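Brollar Student Robotics Challenge Opens Registration for Spring Season

Kitchen tasks replace block stacking; teams may enter through the end of February

GULACH -- Registration is open for the Brollar Challenge, a robot arm competition for high school and community college students. The spring season will be held at the Itura Technical Center in Gulach and is open to up to 40 teams.

Last year's season drew 157 students. Most came from schools within an hour's drive of Gulach, and organizers have added a remote qualifying round so that teams from farther away can take part without traveling until the final.

The main change this year is the set of tasks. Earlier seasons asked teams to sort and stack foam blocks. The new season uses ordinary kitchen work: moving dry food between containers, setting out bowls and cups, and wiping down a table. Teams receive the full task list when they register, along with the scoring sheet and a parts list for the practice table.

Each run lasts 60 seconds for short tasks and longer for the pouring and scooping tasks. Points are given for finishing the task and taken away for spills, dropped items and any contact between the arm and the edge of the table. A team may restart a run once. The arm must work on its own from the start signal to the end of the run, and students may not touch the controls during that time.

Teams may program their arms by hand or train them on recordings the students make themselves. Both kinds of entry are scored on the same sheet. Teams that use recordings must turn in a short written log with their entry, covering how the recordings were made and which ones were thrown out.

The Vídalín Robotics Club, which meets after school in Gulach, helped test the new tasks over the fall. The club's work led to several changes in the rules, including a wider start area and a longer time limit for the rice task.

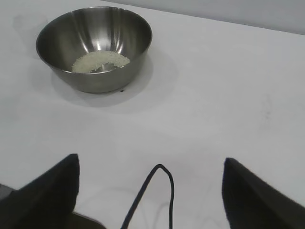 Dry rice was kept on the list after testing, and dried beans will be used in the final as well. Teams will not be told ahead of time how the food will be spread in the bowl, so a program that depends on one fixed starting layout is unlikely to score well in every run.

Schools that do not own an arm can borrow one from Itura for the length of the season. Loan arms come with a gripper, a wrist camera and a table clamp. Schools supply their own computer. A limited number are available, and requests are handled in the order they arrive.

The entry fee is $200 per team and covers the qualifying round, the final and lunch on the day of the final. Fee waivers are available -- the form is included in the registration packet. Teams must have at least two students and one adult coach. Coaches do not need a background in robotics.

Registration forms, rules and loan requests are available from the Brollar Challenge office at the Itura Technical Center.

About the Brollar Challenge

The Brollar Challenge is a yearly robotics competition for students, run by the Itura Technical Center in Gulach.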